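Home | Notebook | Storage | Materials | Log in

November 2022

Paper goods + pantry, stock and packaging check. Continues from the June entry (the one with the coffee ring on it).

Starting with tissues because they are the mess. Soft packs everywhere, no two shelves the same. Plan is: get everything out, sort by wrap type, measure, decide on bin size, put back. Bins are the Plastden ones, the shallow kind, not the deep ones from Wieser that we tried in June and hated. Deep ones = packs get stacked four high and the bottom one goes flat and then the opening tears when you pull.

Measured inside length of the Plastden bin twice. 226 mm. Catalog sheet says something else but the sheet is for the old mold I think. Inside width I didn't write down, do again.

Wall shelf clear depth is 216 mm at the narrow end. So the bin does NOT go in lengthwise at the narrow end, sticks out 10. Wide end is fine. Could turn it sideways. Could also plane the back batten, not doing that today.

Soft pack notes:
- film wrap creases at the corners first, always the corners. Looks worn before its opened
- dark wraps show every crease, pale ones hide it
- squeezing from both long sides is OK if the pack is full. Half empty pack folds in the middle
- don't put barcode side down if we want to scan at the shelf. Barcode out, please
- wet-strength type and ordinary type need seperate bins, they got mixed last time and someone used the ordinary ones for the counter and it all came apart in shreds

Kitchen end. Mat is down, rug is on top of the mat, rice is still on the floor against the lower cabinets. Rice needs a raised board under it or a lidded tub, Enard does a tub on casters that would go under the counter if the toe space allows. Have to measure toe space. Bottles by the wall to be sorted by what's in them and not by height, height looks nice and is useless when the wok is on.
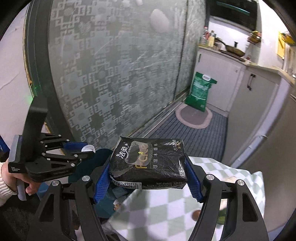

The black 洁柔 packs ought to have a bin to themselves near the sliding door, going by the comment penciled in the margin of my list this morning: people grab tissues on the way through to the kitchen, so why walk them all the way over to the shelf. Same hand, lower down, wants the wet-strength ones closest to the stove. Fair. I'd put them on the shelf out of habit. Counter point from me, anything near the stove picks up grease on the film, and the range hood only does so much. Compromise for now: one open pack by the door, one by the counter, rest on the shelf. Try it for 2 weeks.

Labels. Gold or any shiny print on black is hard to read under the ceiling light, so our own label goes on top, matte white, block letters. Chinese name and English name both. "Facial, wet OK" and "facial, dry only" is enough. Don't write the brand on the bin label, brands change and then the label is wrong for a year.

Label tape from Zolness lifts on the Plastden plastic. Wiped with alcohol first, still lifted at one corner overnight. Paper tag on a string works but looks like a luggage tag. Might be fine.

Count after sorting: 33 soft packs total, both types, not counting opened ones. More than I thought. No buying till that's down.

Cloths. The checkered ones stay in use as table covers, the dark plain ones for wiping. Wash separate, the dark ones bled the first time and one pale one came out gray-ish. Fold in thirds then half, that fits the bin sideways. Folding in quarters makes a lump that wont lie flat and the bin above catches on it.

Small stuff off the table before the cloth gets shaken out!! Found two bottle caps and a bean behind the cabinet.

Sliding door: track needs vacuuming, it drags near the end of travel. Frosted glass wipes OK with plain water, the glass spray leaves streaks around the pattern. Use the dry cloth after, up and down.

Rug creeps on the mat. Grip sheet underneath, cut about a hand smaller than the rug all round. We have offcuts somewhere, maybe with the shelf liner.

To do
- inside width of bin
- toe space under lower cabinets
- board for rice in the meantime, any scrap will do if it's clean
- grip sheet
- ask Enard if the tub lid comes off fully or is hinged. Hinged no good under a counter
- take the leftover Wieser bins down to the basement, they can hold cable or something
- door track

Stopped here, shelf half done, wide end finished and narrow end still empty. Sorted packs are in the two cardboard boxes by the shelf, don't mix them again.

Contact the workshop | © 2022 Storage Notebook | Back to top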